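The delivery robot rental is a fair deal on the wrong streets

Hostisari has been sending its Rallis sidewalk robot out on monthly rental since August, and small shops in our part of town keep asking whether they should sign. I run the ordering side of a hardware and pet supply store. We had 2 of them on trial. My view is that the machine is decent and the contract needs work.

The fee is 300 a month per unit, with charging dock, map setup and phone support included. A part-time driver costs us a lot more than that. The lid locks properly, the customer app is simple, and a bag of dog food rides fine in the bin. For flat, short trips I have no complaint.

My trouble is with the word "anywhere" in the sales sheet. Hostisari maps your routes once, during setup, and charges extra for every change after that. Our customers don't all live on smooth new sidewalks. Plenty of them live past stretches like the wall road, where there is a brick wall on one side, patched asphalt underfoot and a long crack running across the surface.
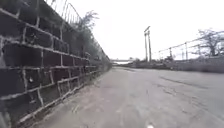 The wall road, looking toward the overpass.

A person on a bike picks a line through a road like this without thinking. The Rallis slows down, stops, and calls the support desk. Each call over the monthly allowance is billed, and the shop pays even when the route was one Hostisari approved. I think that is backward. If the company signs off on a road, the company should carry the cost of its robot getting stuck there.

Suritex, which rents a similar machine, charges more up front but includes route changes. I would take that over a low price with a meter running behind it.

Shops with customers inside a few level blocks should go ahead and rent one. Everyone else should ask for a month of trial runs on their worst road, and get the support charges in writing before the dock is bolted to the floor.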